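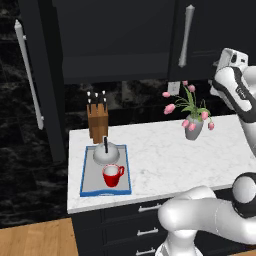

I have been thinking a good deal about headaches lately, and about the little paper diary that my clinic hands to people who get a lot of them. You write down the day, how bad it was on a scale of ten, what you took for it, and anything that might have set it off. That's all. I kept mine for 22 weeks, in pencil, and I'd like to make a case for it here, because I think it did more for me than any tablet I was given in the eight years before. The best advice I got was to keep it wherever you spend the first ten minutes of your morning, and for most of us that means the kitchen. A pale marble counter with dark cabinets over it would do nicely, or the handle of a tall cupboard, if it's a long bar you can loop a string around and hang a pencil from. Mine hung from the pantry door in Drodberg and got butter on it, and it worked just fine!

Now, I know how this sounds. If you've had a long-running headache condition, you have probably been told to drink more water by at least one person this month, and being told to write things down can feel like more of the same. I felt that way too. I'd gone in hoping for a scan, or a new prescription, or (let's be truthful) a bit of sympathy, and I came out with a stapled booklet. I left it in the car until March.

What changed my mind was reading it back. After five weeks or so I sat down with a cup of tea and went through the whole thing, and there in my own handwriting was the fact that I was taking painkillers on far more days than I would have told you if you'd asked me. I would have said two a week and believed it. The nurse at the Ilura clinic wasn't surprised in the least. She explained that taking certain painkillers too often can keep headaches going, and that plenty of people slide into it without noticing, and she helped me work out a plan for cutting down that I could live with. It was a rotten few weeks, I won't pretend otherwise, but I had someone to call, and that made a great difference to me.

And this is really what I wanted to write about, because the diary is only half of it. The other half is having somebody look at it with you. Our clinic looks after 4,000 patients or thereabouts, and of those it has one nurse with any set time for headaches, and that time is one afternoon a week. Everyone else gets the usual short appointment, in which you can describe your pain, or you can talk about your medicine, or you can ask a question, and you had better choose carefully. A booklet full of careful notes isn't much use if the person across the desk has just enough time to flip through it and say "very good."

I hear there's talk of replacing the whole business with an app. The one being passed around in our area is called Clendari, and I've tried it, and it's a pleasant enough thing with soft colors and a chime. I don't have anything against apps. My neighbor swears by hers. But looking at a bright screen in the middle of a bad headache is nobody's idea of comfort, and I found I skipped exactly the days that mattered most - the ones where I was lying in the dark with a washcloth over my eyes. With paper I could scrawl a 9 without turning on a lamp and go back to bed. Some people will be the other way around, of course, and they should have their app. I'd just hate to see the booklets disappear because they look old-fashioned.

If there is money going, and I gather there's always a little when a new program is being launched, I would rather see it spent on a second afternoon. The clinic over in Hegyi did something along those lines. They kept their paper diaries and gave their nurse longer visits, half an hour for the first one, and the people I've talked to in the waiting room there speak of it the way you'd speak of a good hairdresser. They feel known. They also seem to understand their own medicines a great deal better than I did, and they go home with a date for the next visit already written down.

I should add that a diary isn't for every kind of headache. One that comes on suddenly and fiercely, or comes with weakness or trouble speaking, or is simply nothing like what you're used to, needs a doctor right away and not a pencil. My own were the dull, dragging, familiar sort, and they'd been checked.

These days I have fewer of them. Not none - I had one on my birthday, and a real beast of one after a long drive. I still keep the diary, though I've gotten lazy about the column for food, and I still bring it along to the Ilura clinic every few months, where the nurse reads every page with her glasses pushed up on her forehead. The afternoon is booked up well into spring, so if you'd like one of those visits, call early and ask to be put on the cancellation list.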